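Clanondale Investors' Circle, members' newsletter
Filed under: Shares & Trading

What a dividend adjustment did to my Tuesday morning

I promised Lotte Van Dijk I'd write this one up after she caught me grumbling over coffee, so blame her for the length! In January I opened a small long position on Ovard, using a cash contract and not the shares themselves. It was my first time holding one of these past an ex-dividend date. I'd read the product sheet (well, most of it) and felt pretty calm about the whole thing.

Then I logged in on Tuesday and the price had dropped overnight, with my running profit down along with it. My stomach went with it too. It took me a good while, and one slightly snippy message to the broker's help desk, to work out that a separate line in my cash ledger had been credited that same night. The price opens lower on the ex-date, all else being equal, and a long holder gets a credit to make up for it. A short holder gets charged. I had been looking at only half of the screen.

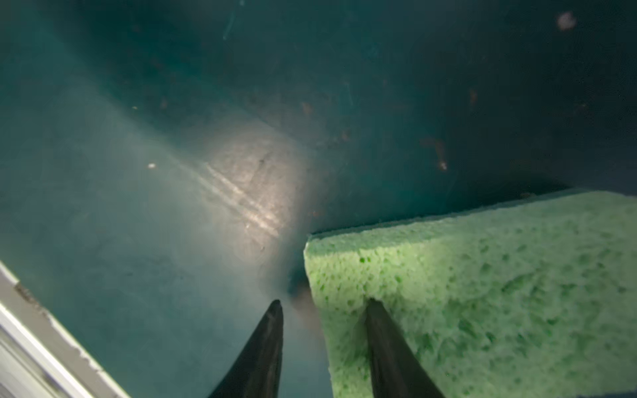 Where the credit goes, and where it doesn't

The part that tripped me up is that the adjustment lands in the account balance and never touches the open trade. If you only watch the position window, as I do, you'll think you lost money. My Ovard credit also came in lower than the announced dividend, as my broker pays long holders a net figure after a withholding amount. Short holders there are charged the full amount. Please check your own terms on this, as Uthai Sriwong uses a different firm and his statement looked nothing like mine.

Uthai had the opposite surprise, by the way. He was short Drirska over its ex-date and had a stop set only 12 cents away, which he was sure would be fine. It was, but the charge ate most of what he'd made on the trade. He's been very good-humored about it and has asked me to tell you all to look at the calendar before you look at the chart.

Then there's overnight financing, which I keep forgetting exists. I held Ovard for 36 nights. Each night cost me next to nothing, and I honestly never noticed it going out, but when I finally added the column up it came to more than 8 dollars on a position I think of as tiny. Had I planned to sit on it that long from the start, I'd have bought the plain shares and been done with it.
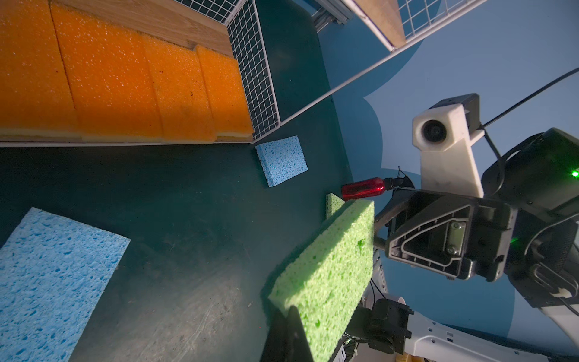

Page last changed: 2023-03-17

A quick word on splits while I'm at it, as Ashworth is holding a vote on one and several of you have asked. With a split, the broker changes the number of units and the opening price together, so the value of your position stays the same. Pending orders are another matter. My broker cancels them and sends an email, and I know from bitter experience that the email goes straight to my junk folder. If you have a limit order sitting on Ashworth, put a note on your fridge!

I've started keeping a little sheet with ex-dates, the announced amount, and what really arrived. It has six rows so far and it's ugly, but I'm happy to send it to anyone who wants a copy. Lotte wants a column for currency conversion, and she's right, so I'll add that before the next meeting. Bring your own statements along if you don't mind sharing them, and cross out anything private first.

Contact the newsletter desk | © Clanondale Investors' Circle | Back to top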